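Saturday, and the dishes again

I have been meaning to write about plates for ages, which tells you how exciting things are around my house. It started in December, when my old friend Niall MacLeish came to stay and dried everything I washed, and we got to talking about why plates never match anymore. Mine certainly don't, and I've grown fond of that. 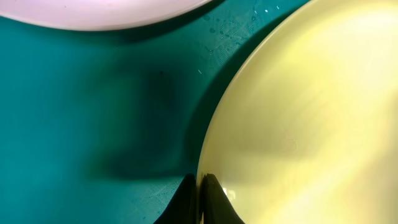
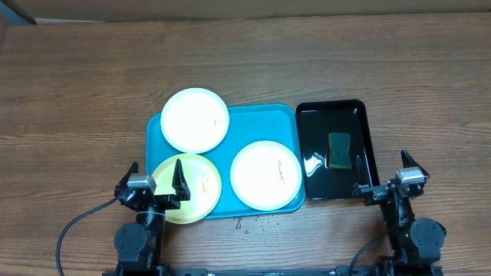

My mother had one good set, all the same, and we were scared to death of chipping it. I buy mine one or two at a time, whatever color cheers me up, and yellow cheers me up most of all (pink comes a close second!). The only trouble with pale plates is that sauce shows on them, so I try to get to them before supper has dried on hard – I don't always manage it.

My method is nothing fancy. Scrape first, then a soak if the sauce has set, then the soft side of the sponge, and the green side only for the stubborn bits along the rim. I do the backs too. Niall thinks the backs are a waste of time, and we went around on that for most of an evening. I've had one of my plates for 17 years now and the back of it still looks lovely, so I'm going to keep right on doing it my way.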